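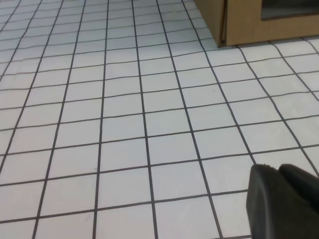

How to Budget for Your First Small Robot Arm (Without Forgetting the Boring Stuff)

So you've got the go-ahead to buy an arm, and you've already picked one out, haven't you? I did too! I had the Zirus quote open in one tab and a blank spreadsheet in the other, and the spreadsheet had exactly one line on it for a week. Please don't do that. The arm is the easy line. What follows is the order I'd go in if I had to plan the whole thing over again.

Step 1. Write down one task

Pick one, and make it dull. Ours was pulling open small drawers by the handle. A dull task tells you how far the arm has to reach, how wide the gripper has to open, and how much weight you're asking it to pull (for us, hardly any). I nearly paid extra for a longer reach until I measured where the drawers were going to sit and saw that the shorter arm got there fine.

Step 2. Price the arm and gripper together

Some sellers quote the arm bare. Our arm was $2700 with a two-finger gripper included, and a cheaper quote from Hirvonen turned out higher once I added a gripper, the adapter plate and shipping. Ask for one number with everything in it, delivered to your door. Ask what a spare set of fingers costs, too, and put it on the list now while you're feeling generous.

Step 3. Give the cameras their own line

I had cameras under "misc," and that was silly of me. You'll want a small one at the wrist and at least one fixed camera looking over the work area. Ours came to $251 for the set with mounts. Before you order, hold a cardboard tube or your phone up where the fixed camera will go and look at your task from there. If the top of your tallest item doesn't fit in the view, you need a higher mount or a wider lens, and both cost money.

Step 4. Budget for the things the robot touches

This line is always too small! Cardboard drawers are cheap, light and easy to replace, which makes them great for early work, but cheap times many is still a number. Look closely at the handles before you buy a whole batch. A small rounded pull is much harder for a two-finger gripper than a big square one, and two handles sitting close together is harder again. 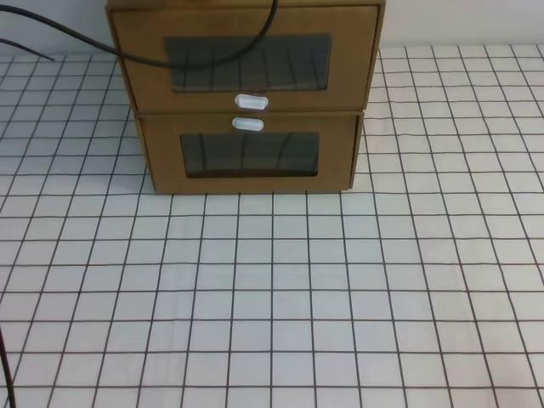

One reader wrote in after the October post to say that I should tell people to buy the props before the arm. Spend the first $200 on drawers, bins and boxes, the reader argued, try everything by hand with a pair of tongs, and only then choose a gripper. I've come around to this. It's slower to get started, but you find out about the awkward handles while you can still change your order.

Step 5. Don't skip cables and surfaces

Cable clips, sleeves, longer USB leads, a power strip with a switch you can reach. We spent around $235 on all that, and I'd only written down half of it. Draw the cable paths on paper with the arm at full stretch and measure those, then add a bit of slack. A gridded surface is a nice thing to have as well, and makes it easier to put an item back in the same place each time.

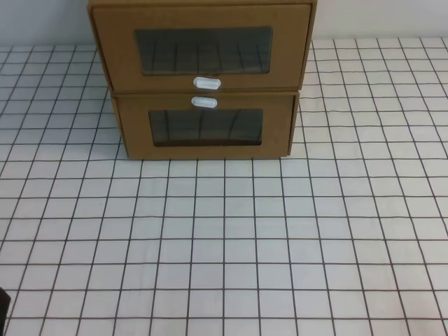 Dorrie Kastner
Equipment planner, Hilumthorpe workshop
23 Jan 2020

Step 6. Put your own hours in

Setup time is a cost even if your boss doesn't see it that way. I block out full days for mounting, camera setup and safety checks, and I write them in the same sheet as the purchases (in a different color, so the finance people don't panic). If you're paying for outside help, get the day rate in writing. Kuvstead charged us for travel both ways, fair enough, but I hadn't planned for it.

Step 7. Order in two rounds

Round one is the arm, gripper, cameras and one set of props. Run your dull task for a few weeks. Round two is spares and whatever annoyed you most in round one. Keep some money back for it, and check the return window on everything before the box gets flattened. I keep the receipts in an envelope taped inside the cabinet door.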